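Chapter 4
Waiting for the Bus, and Other Bad Bets

I once stood at the stop in Cerkthorpe for most of an hour one January, refusing to walk home. Home was a twenty-minute walk. I knew that when I got there, I knew it at the half-hour mark, and I kept standing there, because by then I had "put in" thirty minutes and the bus had to be close. It came as I was finally crossing the street (of course it did), and I've told that story to every intro class I've ever taught.

What was going on in my head has a name, the sunk cost effect, and most of this chapter is about it. You'll also meet its cousin, the feeling of being "due." Somebody who has sat through three bad movies in a row feels owed a good one. The fourth movie has no idea about the other three!

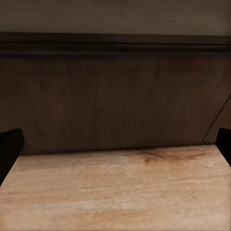

My old office mate Vlastimil Ševčík used to hate it when I called this kind of thinking dumb, and he talked me out of the word. His point was that hanging on is often a pretty good rule. If you quit the guitar every time your fingers hurt, you'd never play a song. The trouble starts when we use the same rule on things that don't pay us back for being stubborn, like a bus, or a bad couch, or a gym membership we dread.

Later on we'll spend a good while with a survey Kvido Brabec ran in Ranurdale. He asked 946 adults about a class, hobby or club they had stuck with after they'd stopped enjoying it. Of those, 609 said the money or time already spent was the main thing keeping them there. I was sure the number would be lower. I filled out the same form myself, got to the last page, and thought about my accordion.

Before you read on, grab some paper and write down one thing you're still doing mostly on account of what it has already cost you. Be specific, and put down what you'd do with the free hours. Don't show it to anyone. We'll come back to it in Section 4.3, and I'd like you to have your first answer, before I've had a chance to mess with it.

Related chapters
Chapter 2: Why We Remember the Near Miss
Chapter 3: Habits, Hunches and Rules of Thumb
Chapter 5: Regret Before It Happens
Chapter 6: Other People's Choices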